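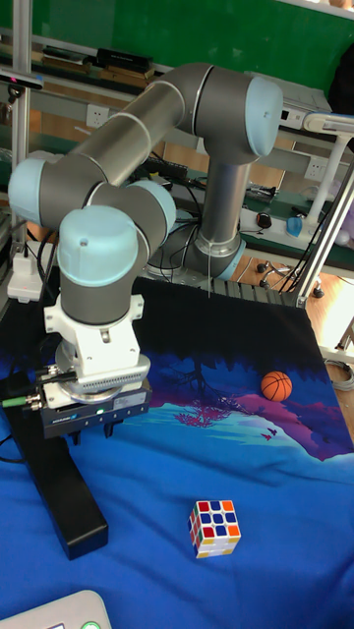
A robot arm with light-blue joint caps, mounted on a work table.

IVEL OPENS ITS DOORS TO THE UNDECIDED

Monday, November 26, 2018 – Ivel Business Park will hold its first winter careers evening next month, with 32 local employers and, by popular demand, somewhere to park.

Last May's event drew 1153 visitors to a site with 41 spaces. Residents of Trodard Lane wrote to us at length, and we have read every letter.

Exhibitors include Vedard, the bakery supplier, and Urio, which makes hinges and would like to talk to you about them. Each stall will have at least one person who does the job being advertised.

“School leavers are forever asked what they want to be,” said Nazma Khan, events manager at Ivel. “I'm 41 and still giving it some thought.”

Entry is free. Buses will run from the station every 10 minutes – please use them.

Press enquiries: Nazma Khan, Ivel events office.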